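30th June

Drying rack, second look

Bülent Yurt wants the bench dish rack swapped for the Skosico one and has said so twice now. His case is that glassware comes out of the black rack with marks on it. I am not convinced the rack has anything to do with it. We have hard water and a rinse that everybody skips when they are in a hurry, me included. Blaming a set of rods seems too easy.

Still, I said I would check. The claims as I understand them:

— small beakers tip over between the floor rods
— the rack slides when you load one side first
— things dry slower in it than flat on a towel

First one is true for the 100 ml and below. The 800s sit fine. Second one I could not make happen with a normal load, and I was not gentle. Third one I timed, badly: 52 minutes in the rack, and I forgot to write down when the towel batch went out, so there is no comparison. To be redone by somebody with a working watch.

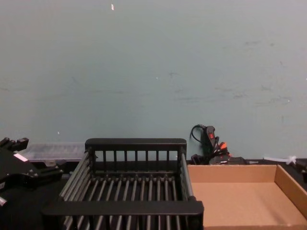 Rack on the black bench top, cardboard tray butted up to the right side. Both empty.

The tray was my idea and I am already less sure of it. The plan is stoppers and other small stuff go there so they stop falling through the rods. But it is plain corrugated cardboard with low sides, next to something that drips. I give it until the first careless person. If it goes soft I will not argue for a second one. Paredes sells a plastic tray that would do the same job, though their catalog says "fits all racks" and I have never met anything that fits all racks.

The wall behind needs a wipe too. There is a band of dark marks running across it and more scuffs over to the right. Bülent says the rack did that. Maybe. I think that wall was marked up in March, when the rack still lived by the sink, but I have no proof and neither does he.

Skosico quote is 118 for one rack, before shipping. For that money I want to see it hold a 100 ml beaker upright first. Asked them for a loaner, no answer yet.

Until then: black rack stays, small beakers go on the towel, and please do the second rinse. If the marks go away with the rinse, the rack is off the hook and I would like that written down here by Bülent himself.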